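How I Pour From a Small Bottle Without Making a Mess

I've been asked about this enough times now that I'm just going to write it all down. Pouring sounds like the dumbest thing to need instructions for, I know! But small bottles are the worst. A big pitcher has a spout and a handle and basically does the job for you. A little bottle with a narrow neck will glug, spit, and then run down its own side and onto your table.

I learned most of this from my friend Miroslava Ostapchuk, who mixes her own salad dressings and decants everything into tiny bottles (her fridge door is something to see). I made a puddle in her kitchen one August and she gave me the full lesson.

What you need: a small bottle, a cup, a tray if you have one, and a rag. Practice with plain water. Please don't practice with soy sauce like I did.

First, clear some space. Push everything back so your elbows have room. Most of my spills came from bumping something on the way to the cup, way before any pouring happened.

Set the cup down on the flat table, close enough that you aren't leaning. A light cup will scoot or tip if the bottle touches the rim, so keep your other hand right beside it. You don't have to squeeze it, just be there.

Don't fill the bottle to the top. I stop where the shoulder starts to curve in. A full one dumps the first splash on you the second you tilt it.

Now bring the bottle over and get the mouth above the middle of the cup before you tip. Go slowly until the first drops come, then commit! This is where I always chickened out. If you pour too timidly, the liquid clings to the lip and dribbles down the outside. A thin, steady stream is what you want. If it starts glugging, you've tipped too far and air is fighting its way in, so ease back a little.

To stop, turn your wrist a bit as you bring the bottle upright. Waiters do this with wine and it works on anything with a neck. Touch the lip to the inside of the cup to catch the last drop.

My first 5 tries were bad and then it clicked. Tomás Garcia says he rubs a tiny bit of butter under the lip of his creamer to stop drips, which I tried on a syrup bottle and liked, though I wouldn't do it on anything you drink from.

If you're left-handed, just swap everything over. And leave the rag out until you're done, mine is usually still in the drawer when I want it.

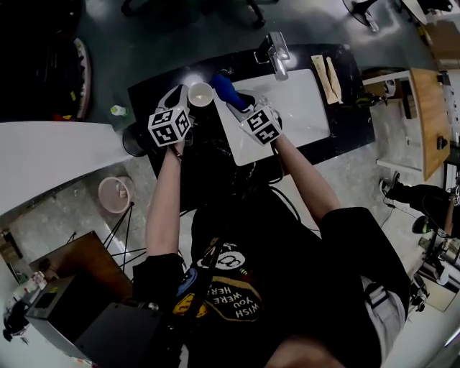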